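Mostdaleの二指グリッパーを一か月使ってみて

カタログの謳い文句は「布から瓶まで、指先の交換なし」。こういう文句はまず疑うことにしている。以前使っていたJoleroの平行グリッパーも似たことを書いていたが、タオルを二枚に一枚は取り落とした。今回のMostdale製は金属指の二指タイプで、手首にカメラモジュールを固定できる。アームと制御器はChaukeの既存のものをそのまま使い、指とカメラだけを入れ替えて比べた。借り物ではなく自腹での購入なので、遠慮なく書く。

取り付け

機械的な取り付けは素直だった。ボルト穴の位置は図面どおりで、アダプタも付属する。ただし説明書は薄く、カメラの座標合わせについては最後の見開きに図が一つあるだけ。初回の校正は金曜の午後を丸ごと使った。校正ソフトは途中で失敗しても理由を出さず、最初の画面に戻る。価格を考えるとここは手抜きと言われても仕方がない。

ケーブルは太く、取り回しに気を使う。手首を大きくひねる姿勢では張りが出るので、結局、関節の可動範囲をソフト側で90度までに制限した。製品ページの動画ではずいぶん軽快に手首を回しているが、あの動きをそのまま期待しないほうがいい。

布をつかむ

試験台を実験室に組むと、背景も照明も都合よく整ってしまう。それでは評価にならないと思い、家具のある寝室で動かした。布の角を指先でつまみ、机の上から持ち上げるだけの単純な課題である。

結果は101回の試行のうち、つまみ損ねが16回。悪くない数字だが、宣伝から想像するほどでもない。失敗の大半は布の角が机に貼りつくように寝ているときで、指先が天板をこすって終わる。角が少しでも浮いていれば、ほぼ確実につかむ。つまり性能は指の性能というより、布の置かれ方に左右される。メーカーの試験条件にその記載が見当たらないのは気になった。

いったんつかめば保持力は十分にある。重みで布が下に引かれても、指先から抜けていくことは少なかった。把持力の設定は強めが初期値で、薄手の布には跡が残る。弱めに変えると今度は滑る。この中間を探る作業が地味に長い。

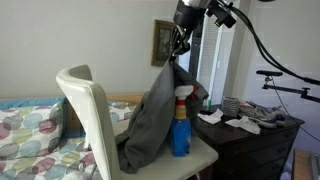
手首カメラ

灰色の布を吊り上げると、ひだが机から椅子の側まで垂れ、青いスプレーボトルのすぐ後ろに広がる。こうした配置になると手首カメラだけでは心もとない。レンズがグリッパーのすぐ横にあるため、つかむ直前の指先はよく見えるのに、持ち上げたあとの布の裾がどこにあるかはほとんど分からない。裾がボトルに触れるかどうかの判断には、結局、外側に据えたカメラが要った。

窓からの光にも弱い。白いブラインド越しの昼の光が入る時間帯は露出が落ち着かず、灰色の布と白い天板の境目があいまいになる。夜に照明だけで動かしたときのほうが、認識は安定していた。自動露出を切って固定すれば改善するものの、今度は日が傾くたびに設定し直すことになる。「設置したらそのまま使える」という宣伝には同意できない。

ボトルをつかむ

硬い物は得意だろうと思っていたら、ここにも癖がある。スプレーボトルは胴をつかめば問題ない。首の部分を狙うとトリガーに指が当たり、向きがずれる。金属指は滑りやすく、中身の入ったボトルでは持ち上げる途中で傾くことがあった。Muvwoodの後付けゴムパッドを貼ると傾きは減ったが、そうなると布の角をつまむ精度が落ちる。指先交換なし、という看板はこの時点で下ろしてほしい。

Joleroと比べて

布に限ればMostdaleの勝ち。指先が細く、角への入り方が明らかに違う。硬い物では差を感じなかった。静かさはJoleroが上で、Mostdaleは閉じるたびに高い音がする。夜間に家で回すつもりの人は一度音を聞いてから決めたほうがいい。制御器との通信は一か月で2回切れた。どちらも再起動で戻ったが、原因はログからは読み取れず、問い合わせの返事もまだ来ていない。

評価

布を扱う予定があり、外部カメラをすでに持っている人なら候補に入れてよい。手首カメラ込みのセット価格は割高に感じる。カメラなしの単体版が同じ値引率で出るなら、そちらを選ぶ。ゴムパッドを貼った状態での布の試験は、まだ回数が足りないので来月に続ける。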